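3.2 Assembly materials

Two kinds of practice object were prepared for the study. The first was a mock motherboard panel, dark gray and fixed upright, with raised features standing in for the parts of a real board (Figure 2).

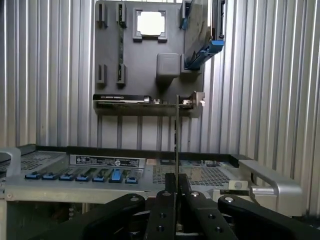 Strachan and Assefa chose the upright position so that slots could be approached from the front. Each of the 40 sessions began with this panel.

The second object was a desktop tower laid on its side with the side panel removed. The processor socket and both banks of memory slots were left empty - the power supply stayed in the case.

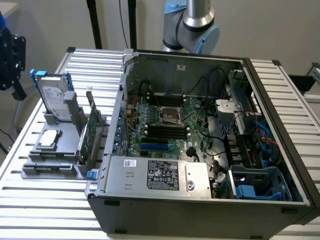
3.3 Procedure

Sessions followed a fixed order of parts.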